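Wivstead Farm Shop Brings Back Its Saturday-Style Breakfasts for All of August

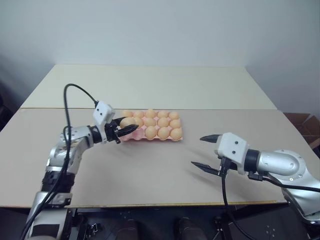
Kadri Siliņa has been asking for the breakfasts to return ever since they stopped, and she told the shop she would gladly get up early for them, rain or no rain.

Well, Kadri, the kitchen has listened! From 7:30 each morning there will be eggs cooked any way you like, toast from the Kalniņš bakery (still baked up the hill, still sliced thick) and bottomless coffee, all for $12. There are 27 seats indoors and plenty more out by the orchard wall, so do bring the whole family along.

Bookings: Aigars Uibo, at the shop counter.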